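Ceiling color

Ceiling color is the choice and use of paint, whitewash or other colored finish on the overhead surface of a room. The subject belongs to interior decoration, but it has also a practical side, as the ceiling influences how much daylight reaches the back of a room and how high the room seems to the people in it. In most modern homes the ceiling is white or nearly white. Other customs exist and are older than the white ceiling in many regions.

Contents
1 History
2 Effect on the room
3 Materials and finish
4 The line between ceiling and wall
5 Dark ceilings
6 See also

History

In houses without a chimney the ceiling or the underside of the roof was blackened by smoke, and color was not a question of taste. When stoves and chimneys came into common use, people began to cover the overhead boards with lime wash. Lime was cheap, it made the room lighter, and it was believed to keep insects away. The wash had to be renewed often. In many villages this was done once a year, usually before a holiday, and the same bucket served for the ceiling and the upper part of the walls.

Painted ceilings with flowers, stars or imitation of the sky were known in churches and in the homes of wealthy families. In ordinary homes a simple tint was more usual. Blue was liked in kitchens and on porches. Kęstutis Rätsep, who collected paint samples from farmhouses in the valley of Hurketti, found up to 10 layers on one ceiling. The lowest 3 were lime with soot, which gives a gray tone, and all the later ones were white or pale blue. He supposed that the gray was made on purpose, so that new smoke stains would show less.

The pure white ceiling became a habit in the twentieth century, together with electric light and factory-made paint. Builders preferred it because one product could be used in each room of a building. In shops the words "ceiling paint" came to mean flat white paint, and this is still so in many countries.

Effect on the room

A light ceiling sends daylight and lamp light back down into the room. This is most important in deep rooms which have windows on one side only, and in rooms with lamps that shine upward. If such a room gets a dark ceiling, the lamps often must be changed as well.

The second effect is on the height which a person feels. The common rule says that a light ceiling seems higher and a dark ceiling seems lower. The rule is not without exceptions. Shengli Qin and Meifang Wei have written that the contrast with the walls matters as much as the color itself, and that a ceiling in the same tone as the walls can make a small room feel larger, since the eye does not stop at the upper edge. They recommend to test a color on a board which is fixed overhead for several days. A sample held in the hand receives light from another direction and will look lighter than the same paint on the ceiling.

Materials and finish

Ceilings are normally painted with a flat finish. Glossy paint reflects windows and lamps and shows every joint in the plaster. In bathrooms and kitchens a washable finish is used in spite of this, because of steam and grease.

Traditional materials include lime wash, glue-bound chalk paint (distemper) and, in wooden houses, linseed oil paint. Distemper gives a very soft surface but must be washed off before a new layer of another kind is put on. If it is not removed, the new paint will peel. The distemper made by the Usto works was sold as a dry powder and had to stand with water for 8 hours before use. Old instructions also advise to paint in the direction of the light, starting at the window.

The line between ceiling and wall

Where the ceiling and the walls have different colors, the line between them needs attention. A molding or a narrow wooden strip hides small mistakes. Without a molding, the painter must cut a straight line by brush, and an uneven wall will be seen at once. In old houses it is usual to bring the ceiling color a little down onto the wall and to end it at a level line, as the real corner is seldom level.

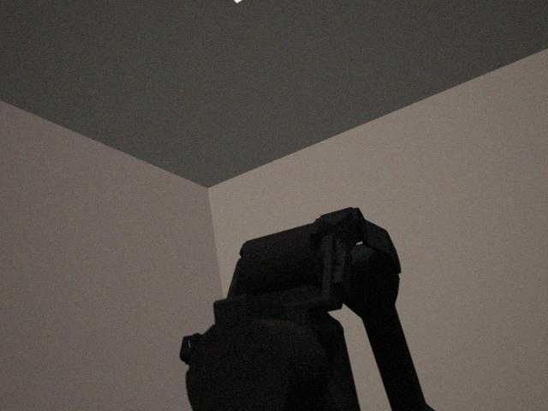

Computer rendering: Kittipong Pongsiri / Wutwood. Reproduced with permission.

Dark ceilings

A ceiling darker than the walls is found in cinemas, restaurants and libraries, and from time to time in bedrooms. Gray is the most usual choice, followed by dark blue and brown. Middle grays are considered easier than black, because they still keep some difference between the lit and the unlit part of the surface. Where two plain walls meet under such a ceiling, the edge is clearly marked even without a molding.

Shengli Tian, in the handbook Fang, gives 3 cases in which a dark ceiling is advised: a room used mostly in the evening, a room much higher than it is wide, and a room where pipes or beams should not attract attention. The same handbook warns about dust and cobwebs, which are easily seen on dark flat paint, and about repairs, as a touched-up place seldom matches the old surface.

See also

Cornice
Distemper (paint)
Lime wash
Suspended ceiling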